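Glare spots on glossy white enamel after respray, six spots, likely ceiling lights, how to inspect?

Asked in Finishing and Coatings, Clalero Help
Viewed 143 times

I resprayed a curved cover with Nerkum gloss white, two coats, 15 minutes between them. Under the shop ceiling lights I can't tell orange peel from ordinary reflection. Is there a standard way to check before I wet sand?
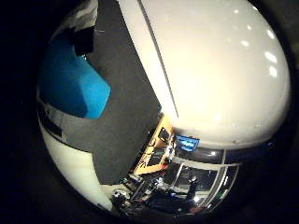 Photo: Grorkdale workshop, reuse with credit

Cure time so far is 5 days. Garage is unheated, January.

2 answers

Accepted answer
Use the reflections. Look at the edge of each highlight while you move your head. A crisp edge means the film is flat there; a ragged or grainy edge means texture. A highlight stretched on a curve is normal — judge the edge, ignore the shape. If you do sand, start at 800 wet and stay off the seams. At low temperature I would wait longer first. Check the Lundgren data sheet if you used their hardener.

Answer 2
just polish it, worked on mine

Comment: Polish won't level peel.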